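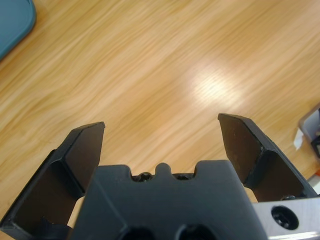 Workshop Tips, Issue 60, page 9

Before you teach an arm to tidy your bench

Clidex readers keep asking whether a small arm and a learning program can take over the dull jobs: sorting screws, clearing the table, putting lids back on tubs. The sales pages say you show it the job a few times and it picks up the rest. I have spent more evenings on this than I care to admit and I would not plan your weekend around it.

Still, if you are going to record examples, record decent ones. Most of the grief I have had came from the table and from me, and only a little from the program.

Deal with glare first

A glossy wooden top looks lovely and throws the ceiling light straight back at the wrist camera. You get a white patch where the grain nearly disappears, and a pale object sitting in that patch is hard to pick out. Move the lamp to one side or hang a sheet of baking paper in front of it. A matte cloth works too, but pin it down, or the fingers will drag it along with the first low grab.

I know the argument that a bit of glare is good practice for the system. Fine. Get 60 clean runs first, then let the glare back in. If the arm can't manage on an easy table, a hard one won't fix it.

Look at what the camera sees

Watch the live picture with the gripper open before you record anything. On a wrist view the fingers and housing can fill much of the lower half, so an object close beside a finger may show only as a corner or a scrap of color. Step the arm back until you can tell what the object is. If you can't tell from the picture, don't expect the program to.

Check the far corners as well. A tray left at the edge of the table gets into every run, and the program may decide that the tray is how it knows where to go. I lost a whole batch to a mixing bowl. Slide trays and boxes to new spots between runs, or take them off the table if they have no part in the job.

Black fingers show dust

Pale specks stand out on dark fingers. I doubt a few of them ruin anything, but sawdust on the gripping faces does make small parts slip. Wipe with a dry cloth before each session. Skip furniture polish. Check the finger screws while you are down there - a finger that shifts halfway through a session leaves you with two sets of examples that don't agree.

Throw out your bad takes

The Tadance forum is full of people proud of their totals. One member posted 1,507 recorded grabs and an arm that still missed the cup. Reading further down the thread, he had kept every fumble, every run where he bumped the table, and all the ones he drove while eating.

Name the failures as failures, in their own folder. Some programs can use them. Plenty can't, and yours won't warn you which kind it is.

Keep the job small

"Tidy the bench" is too much. "Pick up the box and put it in the tray" is a job. Start each run with the gripper open and empty, at the same height, and finish the same way every time. Vary where the box sits and which way it faces. Go slowly, but don't stop and think in mid-air, or you may end up with an arm that stops in mid-air.

What it costs you

The Aguirre kit guide suggests 600 examples for one simple job. At a minute apiece, with the resetting, that is ten hours of moving a box. I can clear my own bench in less time than it takes to start the computer. If you enjoy the tinkering, carry on. If you wanted a clean bench, buy a tray with a lip and use it.

Save your recordings to a second drive at the end of each evening, with a note of which lamp was on. I didn't, in October, and I'm still sour over it.

Next issue: getting epoxy off a Fullau vise, and whether those magnetic sweepers pick up anything worth keeping.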